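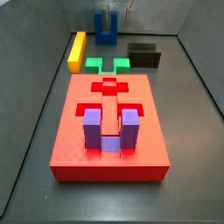
I have been a jigsaw person all my life, so when Kirsten Tremblay told me I ought to try block assembly puzzles I nodded politely and changed the subject. How wrong I was! Three weeks on I've got one on the kitchen table, one on the landing and a list of others I want. The sort I've fallen for has a thick board with slots sunk into the top and a handful of chunky blocks that stand in them, and the colours are half the joy. Salmon-red board, purple U straddling the raised strip down the middle, bright green U lying flat round the back waiting its turn. It makes me want to clear the table and start.

What I love is how simple the pieces look. A U is a U, you think, how hard can it be? Then you've got it in your hand and you have to decide which way it opens, whether it stands up or lies down, and whether it goes in before or after its neighbour. I put one in back to front at least 8 times on my first evening (I was tired, there was cake) and it still felt lovely when it finally dropped into its slot. 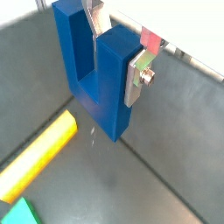 My own set is a second-hand Lallia, bought from Sheldon Kowalchuk at the Fraser puzzle swap in March. He'd kept it in a biscuit tin with a note inside saying "start from the middle", and I've stuck to that ever since. If you fill the outside slots first you end up with big knuckles and no room to get them in. Middle first, then work outwards, and keep the tall pieces off the side you reach in from.

The other thing that's helped is tilting. If a block won't go straight down, lean it a little, get one foot over its slot and let the other follow. Don't push! The fit on mine is snug, and a piece that's slightly skew will jam and then you're wiggling it out again with your fingernails.

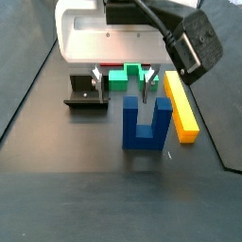
Stepped pieces are my favourites now, the ones with a tab in the middle and a shoulder on either side. They look a bit like little castles, and I always save one for last if the design lets me. My nephew prefers to build them into towers on the carpet, and I can't say I blame him.

Next on the wish list is the big Fleltik, which Kirsten has promised to lend me once she's finished it. She's been stuck on the same corner since before Easter, so I may be waiting a while. If anyone has done it and can give me a hint to pass on (a small one, she's proud), please leave it in the comments!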